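Plivgate Notes
Posted Mar 5, 2022 by Suryani Subramaniam

I have now owned a sourdough starter for nine months, and in that time it has been better fed than I have. It lives in the fridge behind the pickles, in a jar with ISMAIL written on the lid in texta, for reasons that made sense at the party where I was given it.

The man who gave it to me was Skarphéðinn Kragh, who bakes at Clustonov down on the corner and charges accordingly. He told me it was impossible to kill. I took this as encouragement and have since come to hear it as a threat. I went to my sister's for most of June and left it without so much as a teaspoon of flour. When I got home it had grown a layer of grey liquid and smelled like nail polish remover. I poured off the liquid, fed it twice, and by the next night it was climbing out of the jar as if I'd never been away.

My loaves are another matter. The recipe calls for 507 grams of flour, a number so specific that I assumed the author knew something. I've made it with 507 and I've made it with whatever was left in the bag, and both times I produced something you could chock a trailer with.
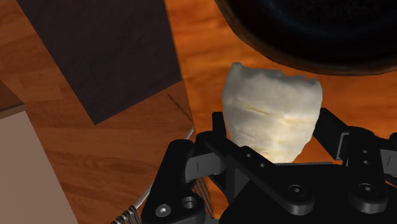

White, lumpy and ragged along the top. I know the look.

The trouble is mostly my kitchen, which faces south and stays the temperature of a public pool change room until well after lunch. Every book says to leave the dough somewhere warm. One suggests the top of the fridge, where I keep the slow cooker, the good platter and a bag of bags. I tried the car, parked in the sun with the windows up. That worked very well as far as the dough was concerned, but I had to drive to the chemist with a bowl belted into the passenger seat, and the Stesano Street roundabout is not kind to anything that has just doubled in size.

Then there's the kneading, which I was told would be meditative. I lasted four minutes before I started composing a letter to the council. The newer recipes say you needn't knead at all, you just fold it every half hour for an entire afternoon, so you're free to do anything you like provided it takes twenty-nine minutes and leaves your hands clean.
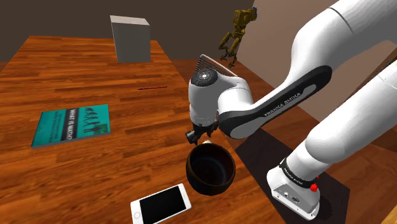

Plenty of reach, and a lovely big table.

I did the sums on the back of a gas bill. Between flour, the cast iron pot, the cane basket and the little razor on a stick, I've spent enough to buy a loaf from Skarphéðinn every Saturday morning I can foresee - and his come sliced.

I've still got one proving in the laundry, on top of the dryer, under a tea towel with a map of Tasmania on it. It goes in at six. There's soup as well, in case.

Filed under: Kitchen, Grievances

Get new posts by email. We send one newsletter a month and you can unsubscribe at any time.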